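オロン川下流域の気候適応と水域保全

オロン川下流域の気候適応と水域保全(オロンがわかりゅういきのきこうてきおうとすいいきほぜん)は、オロン川の河口に位置する港湾都市スコスヴィルと、その上流に広がるレンチョ湿地において進められている、海面上昇、塩水遡上および洪水への一連の対策の総称である。堤防の改修、湿地林の再生、農地の塩害対策、ならびに住民による水位観測から構成される。

目次
1 地理
2 背景
3 経緯
4 主な施策
5 農業と食料
6 評価と批判
7 脚注
8 関連項目

地理

オロン川は内陸のジュルクゲート高地に源を発し、全長263キロメートルを流れて外海に注ぐ。高地を出たのち川は急速に勾配を失い、下流の25キロメートルではほぼ平坦な沖積低地を蛇行する。河口の右岸にスコスヴィルの市街地、左岸に旧干拓地が広がり、市街地の東側でレンチョ湿地からの水路が合流する。

低地の大部分は粘土質の堆積物に覆われ、その下に泥炭層が分布する。泥炭層は排水によって収縮しやすく、干拓が早くから行われた左岸では地盤の沈下が顕著である。雨季には高地からの出水と大潮が重なることがあり、川の水位は海側と陸側の双方から影響を受ける。乾季には流量が減り、満潮時に塩水が河道を遡る。

レンチョ湿地は、汽水域のマングローブ林、淡水のヨシ原、季節的に冠水する草地が連続する複合的な湿地である。湿地内の水路は勾配が小さく、潮の干満によって流れの向きが変わる。渡り鳥の中継地としても知られ、3月には北へ向かうシギ・チドリ類の群れが干潟に集まる。

背景

スコスヴィルの旧市街は、河口の自然堤防上に築かれた交易所を起源とする。港の拡張に伴って市街地は後背の低湿地へと広がり、排水路と水門の整備によって居住地と農地が確保された。当時の設計は過去の潮位記録を前提としており、海面の継続的な上昇は考慮されていなかった。

その後、排水路の逆流による市街地の浸水が頻発するようになった。満潮時には水門を閉じる必要があるが、降雨時に閉鎖が長引くと内水が行き場を失う。旧市街の南側にある低地の住宅地区では、降雨量が多くない日にも道路の冠水が発生し、学校の休校や市場の閉鎖が繰り返された。

農村部では塩水遡上が主な問題となった。左岸の旧干拓地では灌漑用水の取水口が河口に近く、乾季の後半に塩分濃度が上昇すると取水を停止せざるを得ない。停止が長期に及んだ年には、作付けを断念する農家が相次いだ。

湿地の縮小も被害を拡大させた要因とされる。薪炭材の採取と養殖池の造成によりマングローブ林は断片化し、とくに河口左岸では林帯が途切れて、波浪が堤防に直接達するようになっていた。

経緯

対策の必要性が公に議論される契機となったのは、大潮と出水が同時に発生した洪水である。この洪水では左岸堤防が決壊し、826世帯が避難した。堤防の基部は長年の波浪によって洗掘されており、決壊箇所は林帯が失われた区間と一致していた。

洪水後、市当局は堤防の全面的なかさ上げを柱とする復旧計画を公表した。これに対し、水文学者のエテネシュ・デゲファは、地盤沈下が続く区間で堤体の重量を増すことは沈下を早めるおそれがあると指摘し、堤防の一部を陸側へ後退させて前面に湿地を回復させる案を提示した。デゲファの案は当初、農地の喪失を懸念する左岸の地権者から強い反対を受けた。

協議は長期にわたったが、後退区間を限定し、対象となる農地については代替地の提供または冠水に対する継続的な補償のいずれかを選択できることとした修正案がまとまり、両岸の自治体の合意を得た。合意文書は署名の地にちなんで「レンチョ取り決め」と呼ばれ、その後の施策の基礎となっている。

主な施策

堤防の後退と改修

左岸では、旧堤防の内側に新たな堤防が築かれ、旧堤防には潮を通すための開口部が設けられた。両堤防の間は管理された冠水地となり、潮の出入りに伴って堆積物が蓄積する。右岸の市街地区間では用地の制約から後退が困難であり、既存の護岸の補強と排水ポンプの増設が選択された。

水門の運用

流域には主要な水門が七か所あり、従来はそれぞれの管理者が個別に開閉を判断していた。レンチョ取り決めにより運用基準が統一され、潮位予測と上流の水位をもとに、満潮に先立って内水を排出する手順が導入された。夜間の操作については、午後10時の時点で翌朝までの開閉計画を関係機関に通知することが定められている。

マングローブ林の再生

再生事業は、苗木の植栽と、水の流れを回復させて自然更新を促す手法とを併用して行われている。初期に実施された一斉植栽では、冠水時間の長い場所に苗が植えられたため枯死が多く、以後は地盤高の測量を行ったうえで樹種を選定する方式に改められた。放棄された養殖池では、畦を部分的に切り開いて潮を導き入れる作業が優先されている。

住民による水位観測

ジュルクゲート高地の麓から河口までの各集落に量水標が設置され、住民が朝夕の水位を記録している。記録は無線または電話により集約され、下流への警報に用いられる。観測者には通信費と手当が支給されるが、上流の集落では観測者の高齢化が課題として挙げられている。

農業と食料

旧干拓地の主要作物は稲であり、水路沿いの微高地では根菜類、豆類、葉菜類が栽培されてきた。塩分への耐性は作物によって大きく異なり、ニンジンやタマネギのように塩害を受けやすい作物は、灌漑用水の塩分濃度がわずかに上昇した段階で収量が低下する。これらの作物は、取水口の移設後に上流側の圃場へ順次移されている。

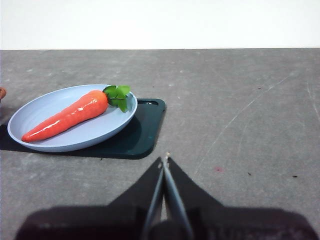
皿にのせたニンジンの模型(写真:オロン川流域資料室)

取水口の移設は塩害対策の中心をなす事業であり、新しい取水口は乾季にも淡水が維持される地点に置かれた。送水路の延長に伴って漏水と蒸発による損失が増えたため、幹線の一部は管路化されている。あわせて、雨季の水を貯留するため池が集落単位で整備され、乾季後半の補助水源として利用されている。

稲作では、耐塩性の在来品種を見直す動きがある。在来品種は収量が改良品種に及ばないものの、生育初期の冠水と塩分に強く、冠水地に隣接する圃場で作付けが続けられている。種子は農家間の交換によって維持されてきたが、近年は地区ごとに保管庫が設けられ、洪水で種子を失った農家への貸し出しも行われている。

漁業への影響については見解が分かれる。冠水地の水路では稚魚の増加が漁業者から報告されている一方、潮流の変化により従来の定置網の漁場が使えなくなったとする訴えもある。冠水地内での漁を認める範囲については、関係者間の協議が継続している。

評価と批判

左岸の冠水地では堆積が進み、地盤高は約7センチメートル上昇した。新堤防の完成後に発生した高潮では、左岸の堤防に大きな損傷は生じていない。ただし、この高潮は先の洪水に比べて出水を伴わないものであり、同等の条件下での効果はまだ検証されていないとする意見がある。

批判の多くは費用と利益の配分に向けられている。後退区間の農家は代替地を得たものの、土質が異なるため従前の収入を回復できていないとの不満が根強い。右岸の低所得者層が多い地区では排水ポンプの増設が遅れ、市中心部が優先されたとして是正を求める請願が提出された。市当局は工事の順序が排水幹線の接続上の制約によるものであったと説明している。

環境面では、市街地の護岸補強によって右岸の干潟が狭まったことが指摘されている。デゲファは、左岸で湿地を回復させながら右岸で失うことは流域全体の収支として問題があるとし、港の遊休地を干潟に戻すことを提案した。この提案は港湾計画の改定において検討事項とされたが、採否は決定していない。

上流域との調整も懸案である。ジュルクゲート高地では貯水施設の建設が構想されており、乾季の流量調節に役立つとの期待がある反面、土砂の供給が減少すれば冠水地の堆積が滞るおそれがある。レンチョ取り決めは下流の自治体のみを当事者としており、高地の自治体を含む枠組みへの拡大が議論されている。

脚注

1. 河川の全長は、主流の源流から河口の基準点までの値による。
2. 地盤高の変化は、冠水地内に設けられた固定測点の平均値である。
3. 世帯数には、一時的に親族宅へ移った世帯を含む。

関連項目

塩水遡上
沿岸湿地の再生
管理された堤防後退
レンチョ湿地
ジュルクゲート高地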